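Thursday, after lunch

Started on the band drawer at last. It's been on the list since January and I kept finding better things to do (the kettle descaling, for one). The trouble is that everyone pulls a length out, uses it for a stretch or for the grip tests, and then stuffs it back in a wad. By the time you want the pink it has married the purple and you need both hands and your teeth to part them.

So the new rule, agreed with Izzati over tea, is rolled and boxed. Clear box with the latches, so you can see what's in it without opening it. I asked Dindo if he wanted them folded instead, the way they do it at Wattimena, and he said he'd tried that and the creases stayed in for weeks. Rolling it is, then. 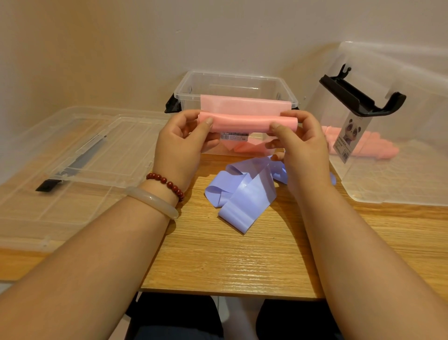 *Entry by Melur Wibisono – bench notes, Irau workshop*

Notes on the rolling, while I remember. Wind it loosely! I did my first one tight as a bandage and it sprang open the second I put it down. A few slack layers with the thumbs on top works much better, and it doesn't matter if the ends don't line up. The pink is the easier one to handle, being matte – the lavender is shinier and slithers all over the table, and I have not found a way of rolling it that I'd recommend to anybody. Ching-wen says dust it with a bit of talc first. Will try that tomorrow if there's any left in the first aid cupboard.

Don't try to do two colours at once. Finish one, get the lid on, then start the next.

Box question: the one I'm using is fine for pink but I don't think it will take the lavender as well without squashing everything. Hafiz has a stack of the Gelov ones upstairs, same sort of size, and says we can have them if we bring back his good scissors. (I don't have his good scissors. Does anyone have his good scissors?)

Labels – masking tape on the short side, colour and length, pencil so it can be changed. Please leave the barcode sticker on the front alone, I want it for reordering.

Still to do:

- green and grey, both in the bottom drawer
- throw out anything with nicks along the edge
- ask Landeo if they sell the 14 m lengths, the short ones are a nuisance
- find the scissors

Stopped at ten to four for the delivery. Carrying on in the morning.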